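Site visit report: Skolteck open day, Censtead, 10 September 2022

The visit was made to gather figures for next year's equipment bid. The facilities budget has to be settled by December, and the open question is whether a two-arm unit could take over bin rounds at Ngcobo House, where there are 100 small bins over 4 floors.

Skolteck showed the bin task in a carpeted room with ordinary walls and no floor markings. That suited us, as most supplier demonstrations use a bench. Spare bags hang from an adhesive hook at a height both arms can reach.

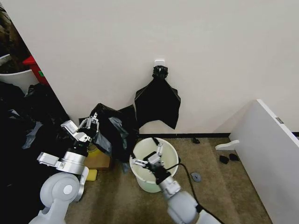 Left gripper holding a bag beside the open bin, with another bag on the wall hook.

Thin plastic film is a hard material to grip, and the sales engineer was frank that lining the bin is slower than emptying it. No cycle time was quoted. We have asked for one in writing, measured over a full shift and with failed attempts included.

Two options were priced. Hire is 1192 pounds a month, with servicing and software. The second option adds on-site support during working hours and comes to 1461 pounds a month. Neither includes the mobile base, which is made by Wava and quoted separately. Fixed arms are no use to us, so the base price decides the matter.

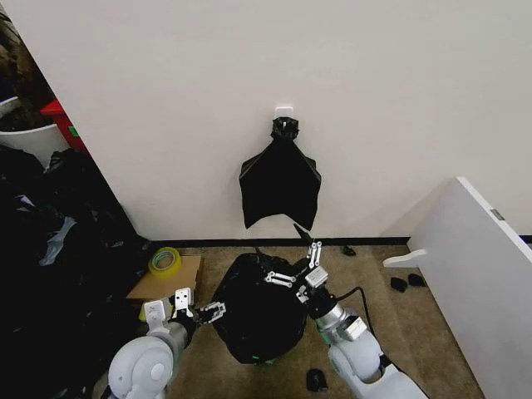 Full bag on the carpet between the two arms, spare bag still on its hook.

Lifting capacity needs checking against our own waste. Kitchen bags are far heavier than office ones, and the data sheet gives the payload per arm only. Cable routing is a further point – a trailing cable would not pass our corridor safety rules, and Skolteck should state what a mobile version does about it.
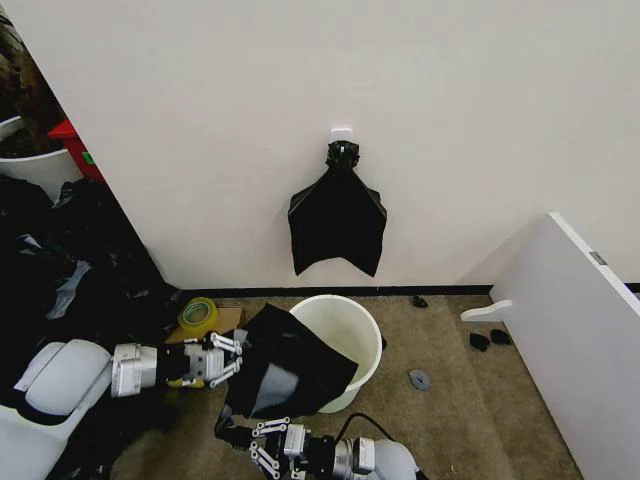

Site costs also have to go in the bid. These are wall hooks in each service area, one type of bin throughout, a charging point per floor and staff training. Bins at Ngcobo House are currently of mixed shape and would need replacing before any trial.

Recommendation: request the Wava base quotation and the shift timings, and hold the purchase line at zero until both arrive. A one-month hire on the ground floor could be met from the existing cleaning budget.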